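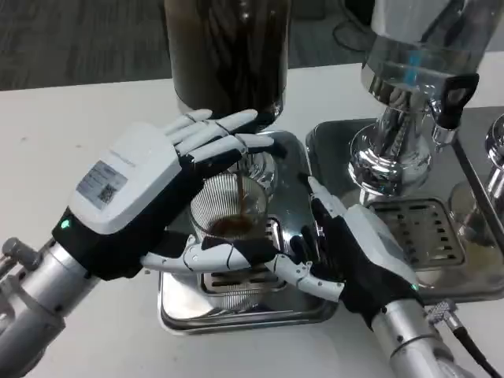 Coffee being brewed into a glass cup.

Motgate Allotment and Garden Society
Minutes of the March meeting
Held on Wednesday at 7.15 pm in the upstairs room, Motgate Library

Present: Junaid Dhanial (chair), Talha Satti (minutes), Daniyal Afridi, Nnamdi Ezeani, Venkatesh Joseph, and nine plot holders.
Apologies were received from the plot holders of 14 and 31.

1. Minutes of the last meeting
Agreed, with one correction. Under item 4 the broken stopcock was given as the one on Sial Lane. It is the one by the lower gate.

2. Matters arising
The stopcock has been replaced. Daniyal reported that the water will go back on after the last hard frost and that a notice will go up on both gates the day before. Plot holders should check that their own hose fittings are closed.
The hedge on the Sial Lane side was cut in the first week of the month. The cuttings are still on the path and Nnamdi will ask the contractor when they are being collected.

3. Money
Venkatesh gave the figures. Rent is in for all plots except two. The hedge cutting cost £195 and the stopcock £156 including fitting. Both were paid from the general account. He asked whether the society wanted to go on putting £100 a year into the shed fund. Agreed that it should.
One member asked if the rent would go up. Junaid said there was no plan to raise it this year, but the council lease is due for review and he could not speak for what came after that.

4. Water butts
Long discussion. Several plots on the top path have no roof or shed to collect from and rely on the tank, which was empty for much of last July. Nnamdi had priced a second tank from Alon, to stand behind the tool shed. The price did not include the base. Plot 22 was worried about shade on her early beds. Plot 9 thought the tank should go lower down where the ground is level.
Agreed that Nnamdi and Daniyal will measure both spots and bring a drawing to the next meeting. No money to be spent until then.

5. Bonfires
Two complaints from houses in Fullel Road about smoke in the late afternoon. The rule is unchanged – no fires before dusk, and none at all between April and October. Talha will write to all plot holders with the rule and will reply to the two households.
Plot 17 asked about incinerator bins. These count as fires.

6. Seed potatoes and onion sets
The order has arrived and is in the shed. First earlies are in the paper sacks on the left, maincrop on the right. Please sign the sheet when you take yours. Anything not collected by the end of the month will be offered to other members at cost.
The red onion sets were short and the supplier has given a credit. Venkatesh will set this against the autumn order.

7. Vacant plots
Plots 6 and 28B are free. There are five names on the waiting list. Plot 6 is badly overgrown with bramble and it was suggested that it be split in half before it is let. Voted on and carried, with one against. Junaid will contact the first three people on the list.

8. Summer open afternoon
Some members would like to hold it in June again, others would prefer early July when there is more to see. Left open. Anyone willing to run the plant stall should give their name to Talha.

9. Any other business
The combination on the lower gate has been changed. Ask Daniyal for the new one and please do not send it by text.
A grey wheelbarrow with a flat tyre has been left by the compost bays. It will be put out for scrap if not claimed.
Slug pellets – plot 11 asked for a reminder that metaldehyde pellets are banned and old tubs should go to the council tip, not in the skip.

The meeting closed at 8.50 pm. The next meeting will be in the same room.

Actions
Nnamdi: hedge cuttings; tank measurements with Daniyal
Daniyal: water notices on gates
Talha: bonfire letter and replies
Junaid: waiting list
Venkatesh: two unpaid rents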